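Groltness Table Kit

The Groltness Table Kit is a two-arm tabletop handling kit sold to teaching laboratories, test kitchens and small research groups. It is supplied as a set of parts and lesson files that fit a robot with a left and a right arm working over a flat table. The kit was placed on general sale in August, after a period in which it was lent to schools in the Undness area.

Overview

The kit is built around ordinary household objects. Its best-known lesson, the bowl lesson, uses bowls in pastel colors that fit inside one another. The bowls may be stacked, taken apart, or passed from one side of the table to the other. Either arm may be used for any lift, and the lesson files leave the choice to the instructor. 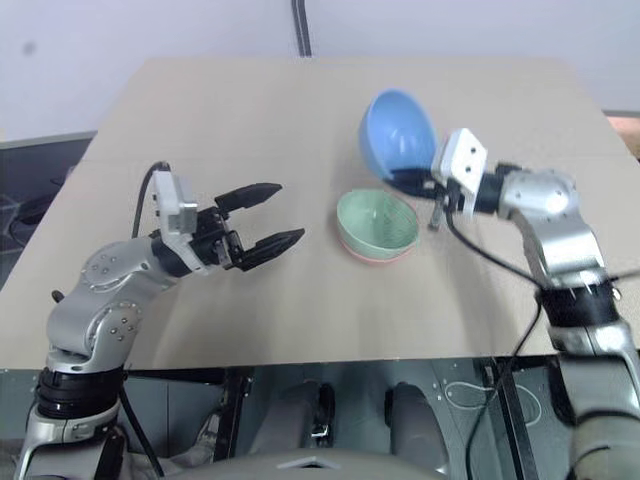
Bowl lesson: the right gripper holds the light blue bowl by the rim, with the green and pink bowls stacked on the table.

Bowls are considered a harder test than blocks. The rim is thin and curved, and a gripper that closes at the wrong angle will push the bowl away or tip it over. For this reason the first exercises deal only with approach and grip, and stacking is introduced later.

Grippers and wrist view

Each arm carries a parallel gripper with two black fingers. The inner face of the finger has a ridged pad, which gives a firmer hold on smooth surfaces. The finger finish is known to wear at the tips with regular use, and the seller lists replacement fingers as a separate item. Small scuffs do not call for replacement.

A small camera gives a close view between the fingers. Instructors use this view to judge whether the open fingers are lined up with the object before the gripper is closed. Glare on shiny objects can make the edge difficult to find, and the handbook advises moving the lamp before changing any settings. 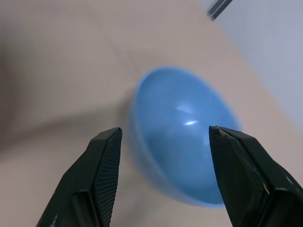
Kocsis Department of Applied Automation

The department keeps this entry as part of its register of teaching equipment. It has used the kit in its introductory course and holds 2 sets, one of which is kept for repairs and spare parts.

Lesson files

The lesson files are divided into 5 units. The handbook that comes with them runs to 638 pages, including the parts list and safety notes - a length that has drawn complaints from first-time users. A short guide is printed separately. 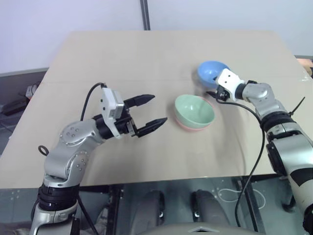 Istar

Stacking is covered in the third unit. A nested pair, such as a green bowl set in a pink one, is left in the middle of the table while the other arm handles a further bowl. Students are asked to plan the path of each arm so that the two do not meet above the stack. Cables need the same care, as a cable that runs from the wrist across the tabletop can drag on light objects.

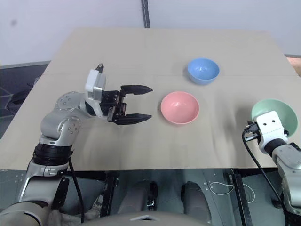 Service and support

The seller offers a setup visit and a yearly service check, both charged apart from the kit. The visit covers arm placement, table height and a trial of the bowl lesson. Repairs to the arms themselves are outside the service plan and must be arranged with the maker of the robot.

Reception

Users have praised the plain choice of objects and the low cost of replacing them. The main criticism concerns the lesson files, which assume that both arms are free at the start of each exercise and give little help when a lift has to be stopped partway. A revised fourth unit was issued in October 2018 with added notes on stopping and restarting.

See also

Parallel grippers
Two-arm handling
Undness school loan program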